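Reusing Metal Drink Bottles in the Home
Household Guidance, Kitchen and Pantry

Aluminum bottles with screw caps are sturdy, light and easy to store. Residents who wish to keep them for a second use are asked to follow the guidance on this page. It applies to bottles that held soft drinks or water. Bottles that held cleaning products, fuel or garden chemicals must not be brought into the kitchen.

Choosing a bottle

Keep only bottles that stand level and close fully. Light scuffs on the outside do no harm. A dent at the neck is a different matter, as the cap may no longer seat correctly. Bottles with a split seam, a damaged thread or flaking on the inside should go to metal recycling.

Washing

Rinse the bottle as soon as it has been emptied. Sugar dries quickly in the shoulder, where a brush has difficulty reaching it. Fill the bottle halfway with warm water, add one drop of dish soap, close the cap and shake. Empty it and rinse until no foam remains. A narrow brush may be used for the neck; the Plidholm bottle brush in the smallest size fits most openings.

Do not use bleach, baking soda or dishwasher tablets on bare aluminum. Do not place printed bottles in the dishwasher, as the colors may dull. Wash the cap separately and pay attention to the ridges on its side, where syrup tends to collect.
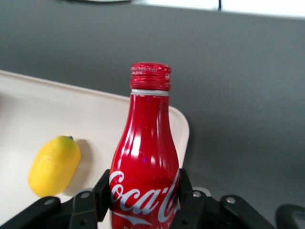 Yi-chun Fu writes that the cap is the part most people forget. I soak mine in a cup of warm water for an hour and then run an old toothbrush around the inside edge. If it still smells of cola the next morning, I soak it again. I would also ask you to mention the band on the neck, because mine was sticky long after the rest of the bottle was clean.

The point about the band is accepted and has been added to the drying instructions below.

Drying

Wipe the neck and any band beneath the cap with a damp cloth, then with a dry one. Stand the bottle upside down in a rack overnight with the cap off. A folded Tiltex cloth under the rack will catch the drips. The cap should be left open side up on the same cloth. Do not close a bottle that is still damp inside.

Suitable uses

Cleaned bottles may be used as a flower vase, a holder for knitting needles or a small watering bottle for houseplants. Dry rice or lentils may be kept in one for a short time if the inside is fully dry. Mark the contents and the month of filling on a paper tag tied at the neck. Vinegar, lemon juice, tomato sauce and salted liquids should be kept in glass.

Never heat a closed bottle or put a full one in the freezer.

Storage

Store empty bottles upright with the caps resting loosely on top. On an open shelf, place them behind a rail or in a shallow tray, as the narrow shape tips easily when a door is shut hard. No more than 4 should be kept for each person in the household. Any beyond that number should be rinsed and put out with the metal recycling.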